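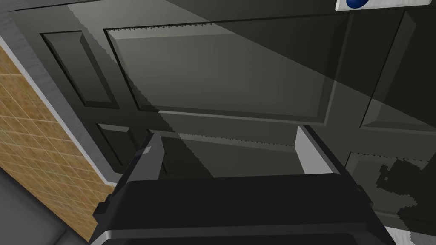

Meeting-Free Mornings: Your Questions

We started meeting-free mornings at the Trostton office in September, and the questions have been pouring in ever since (keep them coming!). I've pulled together the ones I hear most. If yours is missing, send it to me and I'll add it to the page.
Tavion Nakamura, People Team

What is a meeting-free morning?
From the start of your day until 11:30 a.m., no internal meetings. The time is yours for writing, thinking, fixing, reading, or whatever part of your job keeps getting pushed to 5 p.m. It applies every working day, to everyone from new hires to directors.

Why are we doing this?
Over the summer we went through the shared calendars and found 1,396 internal meetings in a single month. For an office our size, that's a lot of sitting and nodding! Many of you also told us in the survey that you only got into your real work after most people had gone home.

Does this mean I can't talk to anyone before 11:30?
Please talk to people! A quick question at someone's desk is fine, and so is coffee. We're only asking you not to book calendar time. If a chat is heading past ten minutes, pick it up again after lunch.

What about client calls?
Clients come first, so take the call when they need it. The Hudov account team already has a standing 9 a.m. call and that stays where it is. If you're setting up a new series, though, do offer an afternoon time first. You'd be surprised how many clients like it better.

My team has a daily check-in at 9:15. Do we have to move it?
Yes, or swap it for a written one. So far 13 teams have gone to written check-ins, and I love reading them. Three lines is plenty: what you're on, what's next, what's stuck. The Lelik project team posts theirs before 10 and tells me they've never been better informed.

I work with the Thibodeaux office, and they're two hours behind us. How does that work?
Good one, this came up in the first week. Our 11:30 is their 9:30, so afternoons here suit them nicely. Just keep an eye on their lunch break - our 2 p.m. is their noon.

Won't everything just pile up in the afternoon?
It did at first, I'll admit. What helped was cutting the default meeting length to 25 minutes and asking for an agenda in every invite. If you open an invite and there's no agenda, you're welcome to write back and ask for one.

Somebody keeps booking me at 10. What should I do?
Decline it and suggest another time. You don't need to give a reason. If it keeps happening, let your manager know, or drop me a line and I'll have a friendly word.

Can I use the time to work from home and come in later?
That's between you and your manager, same as before. The hours in your contract haven't changed.

How long will the trial run?
It runs for 7 months in all. We'll send out a short survey at the halfway point and another at the end, and I'll post the results on this page, good or bad.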